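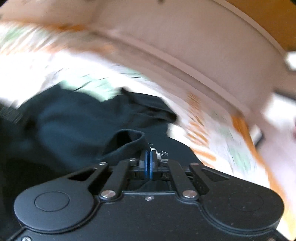
Last changed: 14/06/2021

Treloar cloth handling set – README

Hello, and thanks for downloading! I'm Elsie Wragg and I look after this set, so if something in it is broken, blame me first and then Natnael Jemal, who wrote the unpacking script.

What you get is 96 recordings of people picking up and moving bits of cloth with a hand-held gripper. The camera rides on the gripper, so you always get the view from just behind the fingers, with the black body along the bottom and the two blue pads in the middle. If you're training on it, you may want to mask the body out (I do, Natnael doesn't, and we've stopped arguing over it).

Each recording has its own folder with the video, the gripper path and a short text note saying what the person was trying to do. Notes are in the person's own words, so "grab the dark one by a fold" and "pinch and lift" might well mean the same thing. I did think about tidying them up and then decided I liked them as they were.

Things to know before you start:

Fast hand movement blurs the background badly, even when the gripper itself stays sharp. I've left those stretches in. If your method hates blur, filter on the speed column in path.csv.

Dark cloth is hard. Against the black gripper the shadows run together, and our first go at finding the cloth edge fell over completely. Bright light blows out the pale fabrics too, so please don't lean on colour alone.

Patterned cloth turns up behind and beside the piece being held. The notes only cover the held piece.

Folders 12 and 24 have a clock slip between video and path. Rozália Katona sent a fix, which is in the extras folder – run it before anything else or the grip timing will be out.

The Drosley set uses the same folder layout, so one loader does for both. Version 2 renamed "jaw" to "grip" everywhere, sorry if that broke your code.

Use it for whatever you like, just name the Treloar set if you publish. Bug reports go to Natnael, and nice pictures of robots folding things come to me!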